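工作记录，家庭购物小票项目
2月14日 星期六

今天办公室比较安静，我继续做上个星期没有做完的部分：把 Surkanbridge 和 Trullivville 两个地方的小票数据合并成一张表。

先写昨天晚上程序运行的结果。Eltis 导出的文件可以打开，但是日期这一列又有问题。Surkanbridge 的日期是“日在前、月在后”，Trullivville 的是“月在前、日在后”。如果日大于十二，程序会报错，我可以看见；如果日小于或等于十二，程序什么也不说，日期就安静地错了。我在读入的时候按地区分开处理，然后再合并。请以后使用这个文件的同事不要直接用“自动识别日期”。

样本方面，面板里现在登记的家庭是3000户。其中274户在整个六月没有上传任何小票。Dorian Marchal 认为应该把他们当作“没有购买”，我不同意。一个家庭一个月完全不买食品，这是很难相信的，比较合理的解释是他们没有扫描。如果我们写零，平均每户支出会变低，而且低得没有道理。我把这些家庭在六月标记为“缺失”，不标记为“零”，权重重新计算一次。两个版本都保存了，文件名的最后分别是 zero 和 miss，Dorian 可以自己比较。

顺便记一下：权重现在用的是家庭人数、地区、有没有孩子。收入没有用，空白太多。Dale Turcotte 问过能不能用邮编来推测收入，我觉得在 Trullivville 不行，那里同一个邮编里面住的人差别很大。

然后是重复的小票。有的人把同一张小票拍两次，第一次不清楚，第二次清楚。系统把两次都算进去了。我现在的规则是：同一家庭、同一商店、同一总金额，两次上传的时间相差不到30分钟，就只留后面的一张。我用手检查了一部分，规则的表现还可以，只有一种情况会判断错误：有人真的在短时间里买了两次完全一样的东西，例如两次都只买一瓶牛奶。这种情况金额很小，我接受这个误差。

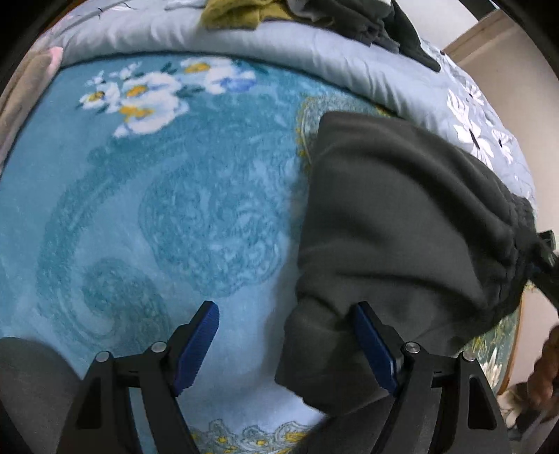
商品分类是今天花时间最多的地方。Nyarko 超市的小票上食品和非食品混在一起，商品名又写得很短，有时候只有几个字母。我们要的是食品杂货支出，所以非食品必须拿出来，但是不能删掉，Dale 的报告里有一节要用家庭用品的数字。问题在于“床上用品”和“服装”的界线。像蓝绿色的毛绒毯子，我分到“家纺”；放在它上面的那种深灰色衣服，我分到“服装”。看到东西的时候，谁都会分，可是小票上两样都可能只写“绒 灰”或者“绒 蓝”，材料和颜色都有，偏偏没有写是什么东西。对这样的行，我先看单价，再看同一张小票上的其他商品，如果还不能决定，就放进“非食品，未定”。不要猜。

“未定”这一类现在比我希望的多。我又看了一遍编码手册，发现手册里“毯”“被”“垫”写在三个不同的页上，而且互相不完全一致。“垫”在一页属于家纺，在另外一页属于家具。我选择了家纺，并且在手册的空白处写了我的名字和理由，这样以后的人知道应该问谁。花色也不要作为分类的根据：以前有一个编码员把所有写着“花”的行都放进“鲜花和植物”，结果有几条花被子变成了植物。这个错误在今年的文件里已经改好，旧文件里还有。
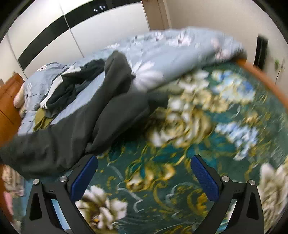
浅蓝色花被子，和一件深灰色的衣物。

下午和 Dorian 通了电话。他主要关心两点。

一，增长率怎么算。他想直接比较两个年度的总金额。我说应该只用两个年度都在面板里的家庭，不然新加入的家庭会影响结果。新家庭刚开始的时候扫描很认真，几个月以后就不那么认真了，所以他们第一年的数字看起来总是高一点。我们最后决定两种算法都放在附录，正文只用连续家庭的。

二，问卷和小票怎么连接。问卷里问“您觉得现在买菜花的钱比以前多还是少”，小票里有真的金额。两边的家庭编号应该一样，可是 Eltis 在导出问卷的时候把编号前面的零去掉了，所以很多家庭连接不上。我用补零的办法解决了大部分。还剩18户连接不上，我一户一户看了，有的是搬家以后换了编号，有的看不出原因。名单已经放在共用文件夹里，名字是“未连接”，请不要改动里面的顺序，我的程序按照顺序读。

通电话的时候还说到促销价。Nyarko 的会员价在小票上是先写原价，后面一行写减去的金额。我们的读取程序有时候把减去的那一行丢掉了，这样支出会偏高。我还没有检查有多少行受影响。单独看饮料一类，好像比较严重，但是这只是我的印象，没有数字支持。

还有一件小事：读小票的程序把“香菜”读成“香莱”，把“午餐肉”分成两个商品。我在替换表里加上了。替换表现在很长，运行的时候变慢，以后应该按字母和笔画重新整理。

星期一要做的：
检查会员价丢失的行，先从饮料开始
把手册里“毯、被、垫”的三页合成一页，给 Dale 看
问 Eltis 能不能在导出的时候保留编号前面的零
miss 版本的权重再跑一次，看最大的权重有没有超过我们定的上限
旧文件里“花被子”的错误，问 Dorian 要不要改，改了的话以前发表的表格也要加说明

补充（晚上）：miss 版本我等不及，已经先跑了。Surkanbridge 没有超过上限的权重，Trullivville 有，都是一个人住的年轻家庭。暂时没有截断，等 Dorian 看过以后再决定。日志保存在同一个文件夹。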